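Packing a Go Bag and Keeping It Ready

If you live anywhere that gets evacuation orders, keep one bag per person by the door you use most. Fire, flood and gas leaks all come down to the same few minutes of looking for shoes and papers, and most of the work can be done on a quiet evening.

Use a backpack you already own. Suitcases with wheels are no good on gravel or stairs. A full bag for an adult should weigh up to 40 pounds, less if you have a bad back or will be carrying a child. Put it on and walk around the block before you decide it is finished.

Papers

Make copies of IDs, passports, birth certificates, the lease or deed, insurance policies and prescriptions. Put them in a zip bag, squeeze out the air, then put that inside a second one. If you have immigration papers or a pending case, carry the originals and leave a set of copies with someone in another town. Gerardo Belmonte ran the intake desk at the Mokham shelter during the November floods, and the longest waits there were for families with no paper showing who the children belonged to. Write phone numbers on a card as well. A dead phone remembers nothing for you.

Clothes and bedding

One full change per person, with two extra pairs of socks. Roll everything and pack it in plastic bags by person. Wool or fleece, no denim. A foil blanket takes up no room but tears easily, so add a thin fleece throw if there is space.

Food and water

Pack food that can be eaten cold with no can opener: peanut butter, crackers, dried fruit, pull-tab tins. Plan for 3 days. Water is the heavy part. Carry two 500 ml bottles in the bag and keep the rest in jugs in the car or hall closet. Swap the bottles when you change the clocks.

Power and light

A headlamp beats a flashlight - you will need both hands. Store the batteries outside it, taped together in pairs. Keep a charged power bank and the right cable in the top pocket. Recharge it on the first of the month.

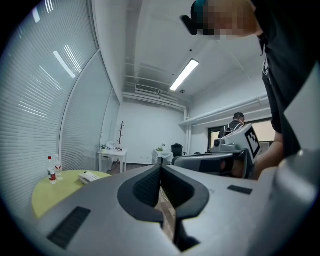
Cash should be in small bills, split between two places in the bag. Card readers go down with the power, and a shop with an empty till can't break a fifty.

Pets and kids

Keep the carrier assembled. Thenmozhi D'Souza, who lives up the hill from us on Jutent Road, feeds her cat in the carrier once a week and says it now walks in by itself. For small children, add one toy they haven't seen before and write your number inside their jacket with a laundry pen.

Checking the bag

Go through it twice a year. Kids outgrow the clothes, medicines expire, and somebody always borrows the headlamp. Tape a list inside the flap with the date of the last check - pencil is fine.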